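産業社会論B 講義資料
第7回 職場の自動化と作業者の役割：衣類整理業務を例として
配布日 2020/11/15

1. 今回の位置づけ

前回までは、製造業における自動化を中心に扱った。製造業の現場では、部品の形状と位置があらかじめ定まっており、工程を機械に合わせて設計することができる。今回は、対象物の形が定まらない業務として、衣類の仕分けと畳みを取り上げる。事例は、介護施設および個人宅から衣類を預かり、洗濯、畳み、収納までを請け負う事業者Grimeroである。

講読文献は、Grigoris Sarantisによる同社の職場調査報告である。第2章と第4章を事前に読んでおくこと。第3章は機器の仕様に関する記述が中心であるため、参照にとどめてよい。

2. 事例の概要

Grimeroの作業拠点は二か所に分かれている。Tastumの拠点は施設からの一括預かりを担当し、Mavromatisの拠点は個人宅への訪問作業を担当する。調査期間中、Tastumで扱われた衣類は一日あたり1,509点であった。タオルやシーツのように形の揃ったものは、調査以前から機械で畳まれていた。残りの衣類、すなわちセーター、トレーナー、寝間着、肌着などは、すべて手作業であった。

Mavromatisの作業者は利用者の住居に入り、寝台や座卓など、その場にある平面を使って衣類を畳む。作業台の高さも照明も一定しない。作業者は利用者ごとの畳み方の希望を覚えており、たとえば袖を内側に入れるか背中側に回すか、引き出しに立てて入れるか重ねて入れるかを区別している。こうした情報は、調査の時点では業務手順書に記載されていなかった。

同社は2月に、Nimbergと称する作業支援計画を開始した。計画の第一段階は、作業者が手持ちのグリッパーを使って衣類を畳み、その動作を映像とともに記録することである。第二段階では、記録をもとに、据置型の機械に畳み作業の一部を行わせる。文献の調査対象は第一段階に限られている。

3. 用語の整理

本資料で用いる用語を以下のとおり定める。試験答案においても同じ用語を用いること。

定形物：広げたときの形状が長方形に近く、寸法の種類が限られるもの。タオル、シーツ、枕カバーなど。
不定形物：袖、襟、フードなどをもち、置き方によって外形が大きく変わるもの。
実演：作業者が記録を目的として行う作業。通常の業務としての作業とは区別する。
例外処理：機械または手順書の想定から外れた対象について、人が判断して行う処理。

4. 不定形物の扱いと動作の分解

熟練した作業者に畳み方を尋ねると、多くの場合「広げて、袖を折って、たたむ」という程度の説明が返ってくる。しかし、二本の指だけで同じ作業を行うと、説明から抜け落ちていた動作が表に出てくる。布のどの層をつかむか、どの程度の力で引けば下の敷物まで一緒に動かずに済むか、袖を折り返した後に身頃のずれをどの時点で直すか、といった点である。

文献第2章は、この過程を「動作の再記述」と呼んでいる。素手の場合、作業者は掌全体で布をならし、複数の指で厚みを確かめる。グリッパーを介すると、掌による調整ができず、触覚も限られる。そのため作業者は、視覚による確認を増やし、一つの動作を短い動作に分けるようになる。長袖の上衣では、袖の処理に関する分割が最も細かい。

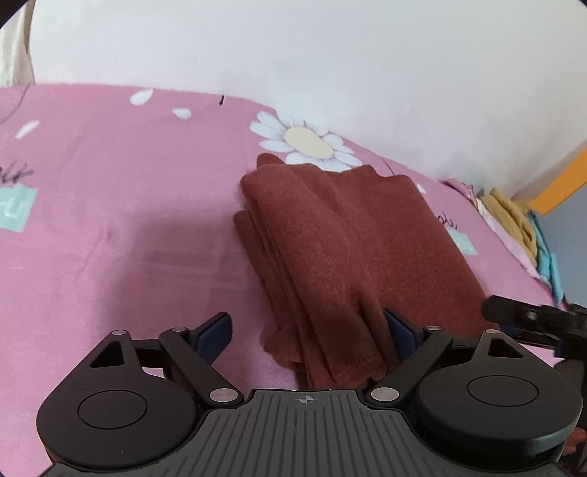
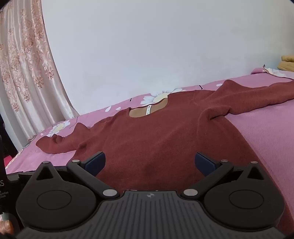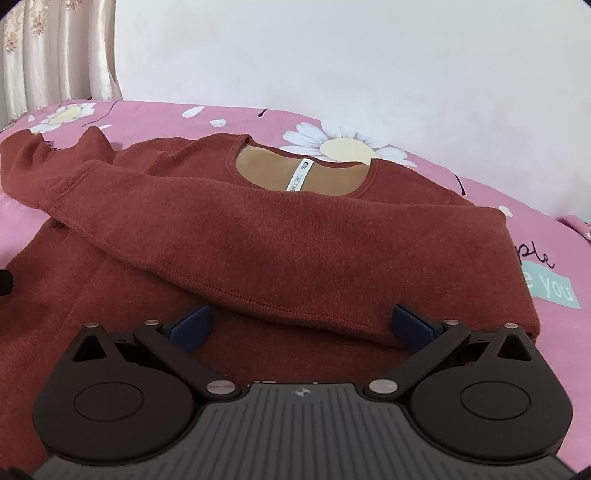

図7-1 手持ちグリッパーと寝台上の赤茶色の衣類。1枚目は細長く畳まれた状態、2枚目は両袖を広げた状態、3枚目は片袖を胸の上に折った状態。

図7-1に関連して、次の二点を確認しておく。第一に、衣類の状態は連続的に変化するため、どこを一工程の終わりとみなすかは記録者の取り決めによる。片袖を折った状態を独立した工程とするか、両袖の処理をまとめて一工程とするかによって、工程数も所要時間の集計も変わる。第二に、柄のあるシーツの上に衣類を置く条件は、無地の作業台とは異なる。住居内での作業を対象とする場合、背景となる布や周囲の衣類をあらかじめ取り除くことを前提にできるかどうかが、設計上の論点となる。

5. 作業者にとっての変化

5.1 作業時間と速度

実演では、通常の畳み作業よりも時間がかかる。文献によれば、素手で手早く畳むことを評価されてきた作業者ほど、実演の遅さに抵抗を示した。Grimeroでは当初、実演の時間を通常業務と同じ点数目標で管理していたが、この扱いは後に改められ、実演は時間単位で割り当てられるようになった。出来高を基準とする評価制度の下で記録作業を導入した場合、記録に協力した者の評価が下がる可能性がある。制度の変更が導入より遅れたことは、本事例の検討において重要である。

5.2 身体的負担

寝台の上での作業は腰をかがめる姿勢が続く。グリッパーを持つ手には、素手のときにはなかった重量と保持の負担が加わる。同社は一人の作業者が一日に行う実演を2時間までと定めた。ただし、この上限は訪問先への移動や準備の時間を含まない。文献第4章には、準備を含めた拘束時間について労使の見解が分かれた経緯が記されている。

5.3 技能の位置づけ

計画の開始前、畳み作業は入職後まもなく任される基礎的な仕事とみなされ、賃金表の上でも独立した技能としては扱われていなかった。動作の再記述が進むと、作業者間の差が記録として残り、手順の説明に長けた者が新人指導を任されるようになった。一方で、記録された動作が会社の資産として扱われる点については、作業者の間から疑問が出ている。訪問先の利用者の希望に関する知識は、個々の作業者が長い時間をかけて得たものであり、これを手順書に書き込んだときに、その作業者の立場がどう変わるかは明らかでない。

5.4 利用者との関係

個人宅での作業では、衣類を畳む時間が利用者との会話の時間を兼ねている。実演中は手元への注意が増すため、会話は減る傾向にあると報告されている。また、住居の内部が記録に含まれるため、同意の取り方が問題となる。同社の同意書は、契約者本人に加え、同居者の署名欄を設けている。Mavromatisの拠点で同意を得た世帯は、最大343世帯であった。撤回の申し出があった世帯の記録は削除の対象となるため、この数は期間中に変動している。

6. 記録の量と質

計画の第一段階では、3,000件の実演が目標とされた。目標件数が先に示されたため、作業者は畳みやすい衣類を選ぶようになり、厚手のものや、ボタン、ひもの付いたものの記録が不足した。担当部署は途中から衣類の種類ごとに件数を割り振ったが、失敗した実演を件数に含めるかどうかについては、二つの拠点で運用が異なっていた。

Tastumでは、途中でつかみ損ねた実演も、最後まで畳み終えれば1件として数えた。Mavromatisでは、つかみ直しのない実演のみを数えた。後者の基準では、作業者が最も頻繁に行っている修正の動作が記録から失われる。Sarantisはこの点を取り上げ、評価指標の設計が、保存される技能の範囲を決めると論じている。

7. 第6回との比較

第6回で扱った部品組立の事例では、自動化の対象は工程単位で切り出され、作業者は監視と段取りに移った。本事例の第一段階では、作業者は元の作業にとどまったまま、作業の内容を記録する役割を追加で担っている。置換か補完かという二分法だけでは、この段階の労働を十分に説明できない。少なくとも、元の作業、実演、例外処理のそれぞれに誰がどれだけの時間を割いているかを分けて把握する必要がある。

また、部品組立の事例では、導入時に職務記述書の改訂が行われた。Grimeroでは改訂が行われておらず、実演は「その他付随する業務」に含めて運用されている。この扱いの妥当性は、次回の討論で取り上げる。

8. 討論課題

次回までに、以下の課題について各自の見解をまとめておくこと。討論は班ごとに行い、記録係は班内で決める。

(1) 実演を通常業務と区別して処遇する場合、基準として時間、件数、衣類の種類のいずれを用いるべきか。選択した基準の下で不利になる作業者がいるとすれば、どのような者か。
(2) 利用者ごとの畳み方の希望を手順書に記載することについて、利用者、作業者、事業者のそれぞれの立場から利点と懸念を整理せよ。
(3) つかみ直しを含む実演を記録から除外する方針について、Sarantisの議論を要約したうえで、反論の可能性を検討せよ。

9. 提出物と参考事項

小レポートは課題(1)から(3)のうち一つを選び、A4用紙2枚以内で作成する。文献を引用する場合は章と頁を明記すること。図7-1を引用する場合は、何枚目についての記述であるかを本文中に示すこと。提出は次回講義の開始時とし、電子提出は認めない。

欠席者への資料配布は教務窓口で行う。次回は倉庫業務における例外処理を扱うため、文献第4章の後半を再読しておくこと。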